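Reading Food: Memory and Recipe in Two Family Cookbooks

Project report, second-year module in Food Writing
Vittoria Rizzi and Panya Chaiyaporn

1. What we set out to do

Our project compared two self-published family cookbooks, Hila and The Mulline Kitchen. We wanted to find out how much of each book is recipe and how much is story, and whether the stories help a reader who wants to cook. Both books are by writers who moved away from the place where they grew up. Hila is set in a flat above a bakery. The Mulline Kitchen follows one household through a year of meals.

2. Method

We each read both books once without taking notes. On the second reading we marked every passage as instruction, memory or comment. Where we disagreed, we talked it over and settled on one label. Panya then cooked four dishes from Hila and Vittoria cooked four from The Mulline Kitchen, following the text as closely as possible.

We also gave a short questionnaire to students at the Parisi reading evening on Sat 19 October. We printed 100 copies and got 89 back. It asked whether people read the introductions to recipes, and if they had ever cooked something because of a story they had read.

3. Findings

Hila has 200 pages and 60 recipes. The recipes are short and often leave out oven temperatures. The author's grandmother cooked by smell and the book tries to keep to that, which suits the soups but caused trouble with the honey cake. Panya's first one sank in the middle. The second was better after ten more minutes in the oven.

The Mulline Kitchen gives weights for everything, including salt. Its stories come at the end of each chapter, so it is possible to cook from it without reading any of them. Vittoria found the chapter on bread the best writing in either book. It describes the writer's father eating the crusts standing up, before work, and says very little about how he felt.

Most of those who answered the questionnaire said they read introductions at home but skip them on a phone. Several named Grovatov, the blog, as a place where they read the posts and never cook.

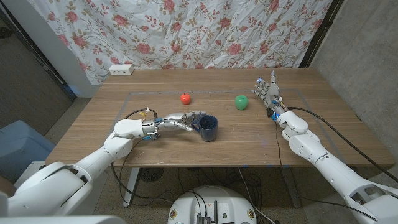
One answer we kept coming back to was from a student who owns a cookbook in a language she can't read. It was her aunt's, and she uses the notes in the margins.

4. Problems

Our labels were too simple. A line such as "stir until your arm complains" is both instruction and comment, and we changed our minds about it twice. The questionnaire went only to people who had come to a reading, so they were likely to enjoy reading about food already.

5. Further work

We would like to add a third book with no stories in it at all, and to ask people outside the university. Panya also plans to write to the author of Hila about the cake.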